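Call for Participants: Working Group on Hand-Held Gripper Practice

Zoder invites operators and safety staff to help draft good-practice rules for recording manual tasks used in robot training. The rules will cover cable routing, marker checks and rest breaks.

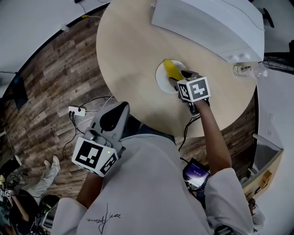 Photo: Dougal Rutherford/Zoder

Participants must have at least 40 hours of recording experience. The group will seat 70 members and present its draft in December.

Apply in writing to Obinna Fashola, Standards Office, by August 29, 2018.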